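Notebook, Hukov bench — 31 October 2021
Finger pads, glare, and the re-weighting result

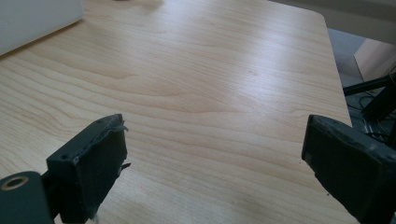 Sperling's comment on the draft of this entry was that pad wear ought to be treated as a variable and logged with every demo, the same way we log the operator and the table. Agreed, and I wish I'd started in the summer. The strip at the tip of the left finger is curling right up, there's a second frayed flap lower down on the inner face, and the rims of both fingers are scuffed. All of that sits in the wrist view in every single demo, so the policy gets to look at it too!

Now the fun part. The full Pusenach set is 2,335 demos. I pulled 300 of them with the hand-held gripper on the pale wood table and trained two policies, same seed, same 8 hours. Policy A sampled evenly. Policy B sampled by how much the view changes between steps, so the long hovering stretches over bare tabletop count for much less and the approach and close count for more.

B is clearly better on the approach. It commits — no more drifting sideways over the grain waiting for something to happen. I ran the rollouts again after lunch with the start poses shuffled and it held up, which made my afternoon. A still stalls when the bright patch of glare fills the gap between the fingers. B stalls there sometimes but gets going again without a nudge.

What I don't know yet is how much of this is the weighting and how much is B seeing fewer of the blank, washed-out views. Those two are tangled up. A fair test would be to drop the glare views from A and keep everything else as is. Cheap to do, will queue it tonight.

Other things:
Width calibration drifted a little between the first and last demo. Re-zero at the start of each batch, write it in the log.
Pads: new column in the sheet, fresh / scuffed / peeling. Leave the left finger alone until the A rerun is finished, then change both sides together.
The Grodetgate loader still drops the last step of each demo. Patched locally, not pushed.
If the rerun looks good I want the full set re-weighted before December.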